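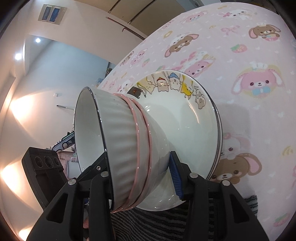 Working out how much water your household really gets through in a day is a good weekend job, and all you need is a notebook and a jug with markings on the side. I started doing it after a dry March in Tisurgate, when our tank dropped faster than I'd guessed. Start in the kitchen, with the washing up. White bowls with ribbed sides, stacked one inside the other, are a good first thing to measure, as those shallow ribs want a proper rinse and you'll use more water than you think.

Put a tub in the sink and wash as you normally would (no cheating!). Then scoop the water out with the jug and write down every litre. My first go came to 20 litres for one dinner, and I was a bit embarrassed.

Next, the shower. Hold a bucket under the rose for ten seconds, measure what you caught, multiply by six and you've got litres per minute. Time your usual shower and do the sum. Mine was 86 litres. My neighbour Gyula Gál got 42, and he's been insufferable ever since.

For the toilet, look for the flush volume stamped inside the cistern lid and keep a tally on the door.

Do all this for 2 days at least - one weekday and one on the weekend - then add up each day on its own page. Leave the garden for last, it needs a meter on the hose.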